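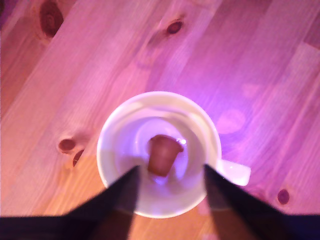

Daiane Sampaio wants to know when she can stop emptying the dishwasher. She wrote to us in July, and her full message was one line: "I don't need it to talk, I don't need it to have a face, I just want the cups put away." We get some version of that letter all the time, and we love it, so her question goes first.

Can a machine do household chores yet?

Some of them, some of the time, and more than it could when we started this page! Floors are in good shape. Robot vacuums bump around, get stuck under the couch and still leave the rug cleaner than most of us would. Anything that involves picking things up is a lot harder. Cups, socks, toys, a cork that somebody dropped in a mug: all of that is being worked on in labs and workshops right now, and it's a wonderful thing to watch if you have the patience.

Why is picking up a cup so hard?

Think about how many ways you can grab one. By the handle, by the rim, around the body, with a finger hooked inside. You choose without thinking, and you choose differently if there's something in it. A two-finger gripper has to come in at the right angle, close on the right spot and squeeze enough to hold without knocking the thing over. If it has to take something small out of the cup and leave the cup alone, the fingers also have to fit inside the rim. That's a tight space for a big pair of fingers.

Does the lighting matter?

Yes, more than people expect. A robot that does fine under plain white lamps can get lost when the light turns pink, or when the sun comes in low across the table. White dishes take on the color of whatever is shining on them, and shadows can look like edges. Good teams practice under all kinds of light on purpose. Nivaldo Furtado asked if he should repaint his kitchen before buying anything. Please don't!

What about folding laundry?

Slow. Cloth never lands the same way twice, so the machine has to find the corners again every time. Towels are the friendliest. Fitted sheets beat us too.

How do shop-floor jobs compare?

They're ahead, mostly because the shop can be set up to suit the machine. Parts arrive facing the same way, at the same height, and no one leaves a sweater on the bench. At Predano, a small packing shop we visited, one arm moved 1,417 jars in a shift and needed help 2 times. The same arm was then given a bin of mixed kitchen items and got through 19 out of 30 before the crew broke for lunch. We thought 19 was terrific. The crew thought it was terrible. You can decide.

What is a "reset," and why do you keep mentioning it?

A reset is when a person steps in and puts everything back so the machine can try again. If you watch a demo video, ask how many resets there were. It's the most useful question on this page, and Valquíria Meireles deserves the credit for pestering us until we added it.

Are Vokon and Skoster home robots for sale?

No. Both are workshop projects, and neither has a price or a waiting list. If a website offers to take your deposit for one, close it.

Will it break my dishes?

Sometimes, sure. So do I. Start with plastic if you're ever lucky enough to try one at home, and keep Grandma's plates on the high shelf.

Can kids or beginners try this?

Please do! A small hobby arm and an old mug will teach you plenty in one afternoon. Move the mug a little after every try, turn the handle a different way, drop something in it, and see when the grabs start to go wrong. Mahfuz Navaratnam sent us four pages of notes on one mug and we read every word.

So what do I tell Daiane?

Cups from a tidy rack to a tidy shelf: close. Cups from a real dishwasher, with the spoons tangled up and a bowl flipped full of water: not yet. We'll update this answer the minute it changes.

Last updated 2018-04-09. Questions go in the form at the foot of the page, and long ones are welcome.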